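Jornada de puertas abiertas de Joltedham

La jornada de puertas abiertas de Joltedham es una demostración pública de automatización de laboratorio que organiza el centro técnico del mismo nombre. Está dedicada a la manipulación de material de vidrio y de pipeteo con dos brazos robóticos que comparten un mismo banco de trabajo. La edición más reciente se celebró el 10 de marzo de 2026 y recibió a 379 visitantes, repartidos en turnos a lo largo de la mañana y la tarde.

El acto consta de una charla introductoria, una demostración en el banco y un turno de preguntas. La entrada es gratuita, con inscripción previa. Cada turno tiene una duración de 52 minutos.
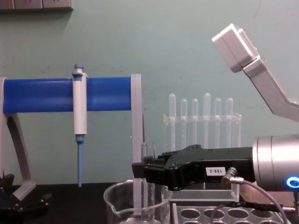
Por la Redacción de la Enciclopedia de Joltedham
Sección: Robótica y automatización

Antecedentes

El centro de Joltedham ocupa una antigua nave de la empresa Sarketti, fabricante de envases de vidrio que trasladó su producción a otra localidad. Tras la reforma, la planta baja quedó destinada a talleres y la superior a laboratorios de ensayo. La nave tiene una superficie de 900 metros cuadrados, de los que una tercera parte es accesible al público durante las visitas.

Las primeras jornadas se limitaban a un recorrido por los talleres, con paneles explicativos y vídeos grabados. El cambio a una demostración en directo se produjo con la puesta en marcha del proyecto Bautista, dedicado a tareas de laboratorio que suelen hacerse a mano: coger un tubo de ensayo, colocarlo en una gradilla, retirar una pipeta de su soporte o acercar un recipiente a otro. El nombre procede de la calle en la que se encuentra la entrada principal.

Desde entonces, el recorrido por los talleres se mantiene como actividad complementaria y se ofrece al final de cada turno a quienes lo solicitan.

Desarrollo de la demostración

La charla inicial describe las diferencias entre un equipo automático de pipeteo convencional y un sistema de dos brazos. El primero trabaja con placas y puntas en posiciones fijas. El segundo utiliza el material corriente de un laboratorio, en soportes pensados para las manos de una persona, y debe adaptarse a pequeñas variaciones de posición.

A continuación, los asistentes pasan a la sala del banco y se sitúan detrás de una línea marcada en el suelo. El personal técnico anuncia cada tarea antes de iniciarla. El programa incluye habitualmente ejercicios con tubos y vasos de precipitados, y una secuencia final en la que intervienen los dos brazos. Cuando una tarea no se completa, se repite desde el principio o se pasa a la siguiente, según el tiempo disponible.

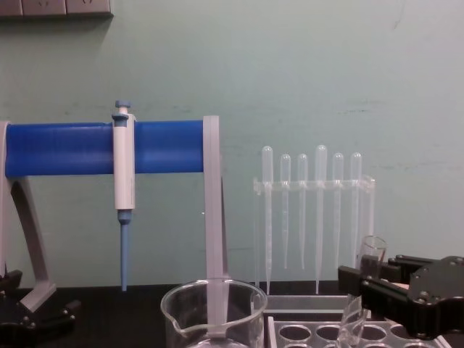 La sujeción del vidrio es el asunto al que se dedica más tiempo en la sala. Una fuerza insuficiente deja caer la pieza y una excesiva puede romperla, y el margen entre ambas cambia con el diámetro y el grosor de la pared. En la toma de un tubo de ensayo, las dos mordazas negras de la pinza sujetan el cuerpo y dejan el borde abierto por encima, con el tubo en vertical. La transparencia plantea otra dificultad, ya que el vidrio y el acrílico ofrecen poco contraste a las cámaras y sus reflejos varían con la iluminación. Por este motivo, el equipo de Joltedham repite los ensayos con distintas condiciones de luz.

El proyecto Bautista ha registrado 3.000 repeticiones de sus tareas básicas, incluidas las fallidas. Los registros se emplean para ajustar los movimientos y comparar versiones del programa de control. Durante las visitas se explica cómo se clasifican los fallos, entre los que figuran el agarre desviado, el contacto con una pieza vecina y la colocación incompleta en la gradilla.

El manejo de las pipetas se trata por separado. La pipeta cuelga de una barra horizontal y tiene una punta larga y estrecha, de modo que el brazo debe aproximarse sin rozarla y levantar el cuerpo lo suficiente para liberarlo del soporte. La explicación se apoya en las imágenes tomadas desde la propia pinza.

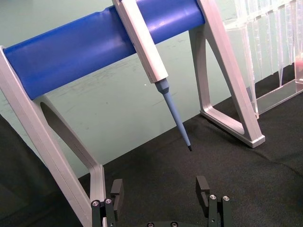
Recorrido complementario

Al término de la demostración puede visitarse el taller de piezas, donde se preparan soportes y adaptadores para las pinzas. En esta parte no se realizan trabajos en directo. Se exponen varias versiones de dedos de sujeción, ordenadas por fecha, y una colección de gradillas desechadas en fases anteriores del proyecto.

La empresa Kikley, proveedora de material de laboratorio, colabora con el centro mediante la cesión de vidrio y consumibles. Su personal atiende una mesa informativa en el vestíbulo durante toda la jornada.

Acceso y normas

La inscripción se abre un mes antes de cada edición. Los menores de edad deben ir acompañados. Se permite tomar fotografías sin flash en la sala del banco y en los talleres, salvo indicación contraria del personal. La próxima visita abierta está prevista para mayo, con un programa reducido dirigido a centros de formación profesional.

Véase también

Automatización de laboratorio
Pinza robótica
Manipulación bimanual
Pipeta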